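We use cookies to remember your basket. Accept | Manage

Numine masking tape, 30 mm

Low-tack paper tape for skirting, window frames and door edges. Comes off clean if you pull it back slowly, at an angle. Box of 58 rolls or singles – same price per roll on orders over 1,000.

Not for fresh plaster. Not for wallpaper, unless you've tested a bit behind the sofa first. Leave new paint 2 days before taping over it.

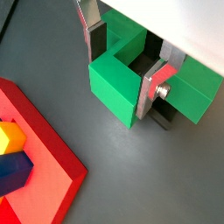
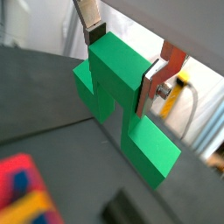
Press the edge down with a filling knife, then paint away from the tape, not into it. Take it off while the paint is still a bit soft. Old rolls go brittle so keep them in the bag, out of the sun.

Wider rolls back in July, supplier is Woltell as before. Collection from the Bundport counter til 4pm – ring the bell and ask for Noreen Keogh if its trade.

Part rolls cant be returned, sorry.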